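The card task has been failing on me for most of February, and I have finally found out why. I am writing it down because Debora Piras asked me twice last week and I gave her two different answers, both wrong.

The task is simple on paper. The arm starts above the table, comes down over a small red card, closes on it and lifts. All of it runs in simulation, with the Franka model and a two-finger gripper. In January I had it working well enough to stop watching it. Then I moved to the new Preltar scene, with more furniture and more clutter on the tabletop, and let it run 300 attempts overnight. In 80 of them the arm stopped with a force limit error before the lift.

My first guess was the clutter. I thought the elbow or the wrist was touching something on the way down, so I took objects away one by one. It made no difference. My second guess was the card itself, as it is thin and thin things behave badly in contact. I made it thicker, got fewer errors and felt pleased for a day, but a card as thick as a biscuit is no use for the job, so that went back to how it was.

Cosimo Negri suggested I stop reading the logs and look at the renders. I had them all saved and had not opened one.

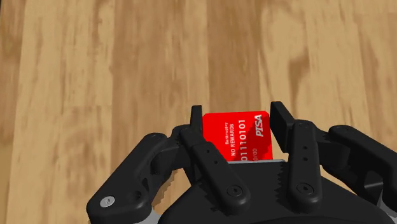
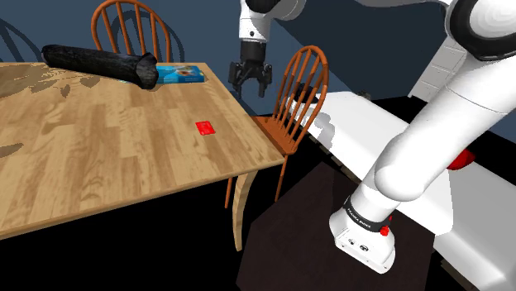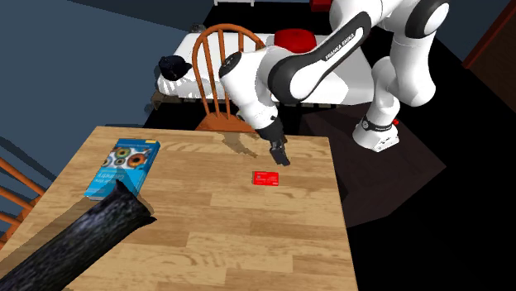

After an afternoon of that I went back to the height values with a better idea of what to check. The new scene has a different table. Its top is 3 mm higher than the old one, and the collision shape had been updated to match. The grasp height had not. It was a fixed number in a settings file called malari, copied across from the old project, and I had forgotten it was there.

So the fingers were being sent to a point inside the wood. Most of the time the controller gave up pushing just short of the limit and the grasp went ahead anyway. When the gripper came in slightly tilted, one finger took all the load and the run stopped. That is why it looked random.

The fix was 2 lines. The grasp height is now worked out from the table surface when the scene loads, and the planner refuses any target below it. I ran the same 300 attempts again with the same seeds and had no force errors. There are still some missed grasps, but those are a separate problem and I knew about them before.

What bothers me is the safety side. That settings file was due to go to Rosario Ruggiero for the real arm in the Gentile lab. The real arm has its own force limit and would probably have stopped too, but I would not like to test that on his fingertips or his table — he has only the one set. I have told him to delete his copy and wait for the new one.

Still to do: search the other scenes for fixed heights, and make the log say which finger hit the limit.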